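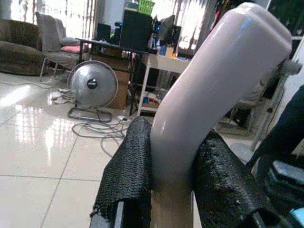 Unit 4: Looking over a gripper kit before you buy

Welcome back, everybody! Last time we stayed mostly with arms, and I promised we would get down to the fingers, so please have your Stetomov kit sheet handy (the one Maite Manzano passed out, with the price list on the back).

Stetomov sells its home kit as a base set plus finger covers, and the covers are where I'd like you to spend your reading time. A bare finger is fine on a cardboard box. Give it something glossy and rounded, though, and you may well find the thing turning in its grasp, which is a shame when you have paid 3,000 dollars for the arm. A textured or bumpy cover gives the finger more to hold on with. Covers do wear, and a fabric one will often start to fray at the edge first, so look there when you inspect a used kit. Replacements are listed at 20 dollars a pair.

Urquijo offers a similar kit with a service plan at 300 dollars a year. I go back and forth on it, I really do! For a small shop like Flistwood I think it makes sense, but for one person working at home I'd put the money into spare covers.

For next time: read section 9 of the kit manual, on finger pressure, and write a page on which kit you would recommend to a first-time buyer and what you'd want to ask the seller. Bring any questions about the Vodthorpe visit too, as we still have to settle on a date in July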